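4.2 What people kept, and why

I went into the Etdale interviews expecting stories about money. We had 235 households on the list, and I figured most would tell me they held on to broken appliances to save a few bucks on parts. Some did! But mostly people talked about drawers - the kitchen drawer, the garage drawer, the one their dad had.

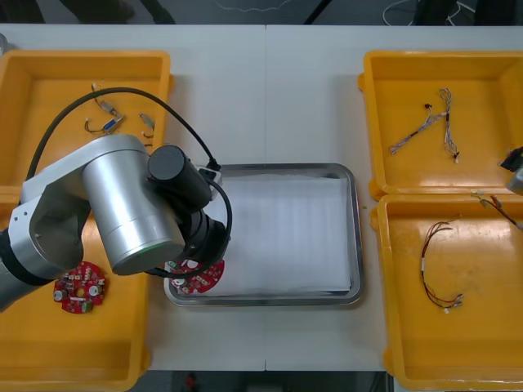 So does keeping old parts mean people repair more? Mostly it goes with talking about repair, and the fixing itself depended far more on having a neighbor to ask.

I saw this most clearly on Narard Street, where 50 of the homes share one mailing list and somebody is always asking how to get a washer door open. I started reading the list in April and got completely hooked (my notes from that month are a mess).
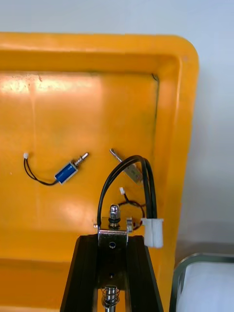
Aroha Bright told me I had this backward, and that folks on her street learned to ask for help only after they'd ruined something on their own. I think she's partly right, and I've recoded five interviews with her point in mind.

Age mattered less than I'd guessed. People over 60 kept more, sure, but they gave more away too, and the younger renters were often the ones on the receiving end.

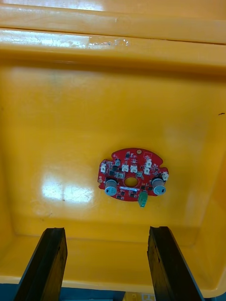

Figure 3. Round red circuit board with two capacitors, in a yellow bin.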